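Re-checking calibration on the small arms: what changes from August

Reading time: 3 minutes

The bench procedure for the small printed arms has been rewritten, and the new version applies at both Vandness and Geerts from August. Most of it will be familiar. The part that differs is the section on when a calibration counts as current, and what has to be written down before anyone starts recording or testing on that bench.

Until now we calibrated when an arm was set up and again when something looked wrong. That left too much to the person on shift. Gijs Lambrechts went through the bench logs for the spring and found 2945 runs filed against a calibration that had no date on it. Many of those runs are probably fine, but we have no way of showing it, and the Wirkitz people asked us for exactly that when they took over the comparison work.

The new rule is simple. A calibration is good for 20 working hours of arm time or until one of the listed events happens, whichever comes first. The events are a change of finger, a change of servo, any bracket loosened or refitted, the camera or its mount touched, or the board moved. "Touched" means touched. If you leaned on the mount and it seems to have gone back to where it was, that is still an event and it goes in the log.

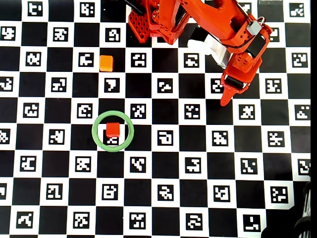

The check itself takes less time than the full calibration and should be done first. Bring the arm to each of the 16 check poses in the list and compare the reported position of the fingertip with the position on the board. If every pose is within 2 mm, sign the sheet and carry on. If one pose is out, repeat that pose once. If it is out a second time, or if two or more poses are out on the first pass, do the full calibration. Please don't average the readings to get under the limit. We have seen this on several sheets and it hides a bent bracket very well.

A few points on the board. It has to lie flat, with nothing under it, and the printed face should be wiped with a dry cloth only. Markers that are scratched or have lifted at a corner should be noted by number, and a board with three or more damaged markers is to be replaced. Loose parts such as cubes and rings may be on the board during a task, but they come off for the check and the full calibration, as a part sitting over a marker can stop it being read. The software will often carry on without that marker and give no warning.

Cables have their own line in the procedure this time. A cable that runs along a link needs enough slack at the joint for the full range of movement, and it must not pull on the wrist at either end of travel. Move the arm by hand through its range with the power off before the first pose. Printed parts get a look at the same time — cracks usually start at the screw holes.

The limits on speed during a check have not changed. Hands stay off the board while the arm is powered, and the stop button is within reach of the person running the poses. One person runs the check. A second may watch, but doesn't operate anything.

Old sheets can be used until they run out, provided the arm hours are written in the margin. The new sheet has a box for them, and Neltevari will have the same fields in the online log once the update is through. Section 9 of the procedure has the pose list and a filled-in sheet to copy from. Questions about the two-reading rule should go to Gijs, who wrote it.

Last updated: August

Contact the bench team | © Vandness | Back to top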